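Filed under: Money & Work, Threads

Everybody in my feed is suddenly selling a course on buying used factory equipment at auction and flipping it. I sat through the free one from Pamumov so you can keep your evening. Thread.

The pitch: plants close, machines go cheap, you buy with your phone and resell in 90 days. Wistis, which runs the auction site, pays Pamumov for signups. That's in the footer, in gray, on the last page.

They keep showing one deal. Bought for $500, sold for a number they say out loud but never put on a slide. I asked in the chat what the freight was. My question got a thumbs up and then it got skipped.

So I priced the freight myself. A pallet load from the Plikusa warehouse sale to my zip code came back at $246, and that was dock to dock. I don't have a dock. Neither do you, I'm guessing. Liftgate is extra, residential is extra, and then it's in your driveway.

Then the buyer's premium. Then storage, if you miss the pickup window, which at the Figueroa sale was a few hours on a weekday morning. The course spends 28 minutes on "mindset" and I didn't hear the word storage once.

Also, "tested and working" in a listing is the seller's opinion. Read the terms. Sold as is, where is, no returns — every lot, every time. I would love to see one of these instructors read that paragraph on camera.

And think about what the stuff looks like. Most of it is built for one spot on one floor, with its own frame and its own wiring.

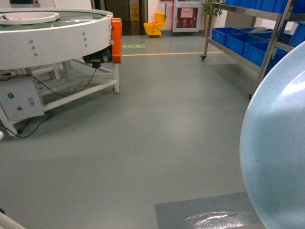

Rotary table, motor, control box. Now find a buyer for it on your street.

Could a person make money at this? Sure, people who already own a truck and a forklift and know who needs what. They were doing it before the course and they don't seem to be the ones teaching it.

If you took the paid version and came out ahead, reply with the full numbers, freight and fees included. Screenshots of a bank balance don't count. I'll repost any that add up.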